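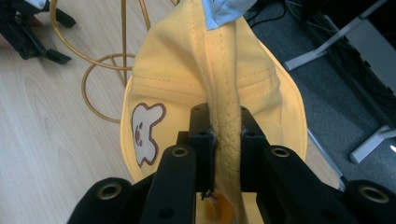 Yellow cap held at the crown seam, hand-held gripper, cap task.

Good practice for hand-held gripper work: the soft goods set

This gallery goes with the handling rules we use at the Drestulstead workshop. The rules were drafted by Gheorghița Tudose and are reviewed every November. They apply to everyone who records with a hand-held gripper, including visitors from Flavmont.

Grip. Take a cap by a seam where you can. The fabric is thicker there and the patch or print stays clear of the fingers. Close slowly and stop when the cloth is held. Squeezing harder leaves creases that show up in the next recording.

Loose threads. Look at the gap beside the centre block before each session and again after every 23 grasps. Fibres collect there. Remove them with tweezers, with the gripper open.

Labels. A hanging label can get caught between the fingers. Tuck it in or log it as present. Do not cut it off.

Floor. Cables should be taped or moved out of the walking area. Stands go back against the wall at the end of the session.

Logging. Use one line per grasp. Failed grasps are kept and marked F. The current sheet runs to 553 lines and the item codes are on page 2.

Corrections to Kamol Khamphan, who keeps the master copy of the rules. Version 3 replaces the sheet on the Fostach shelf.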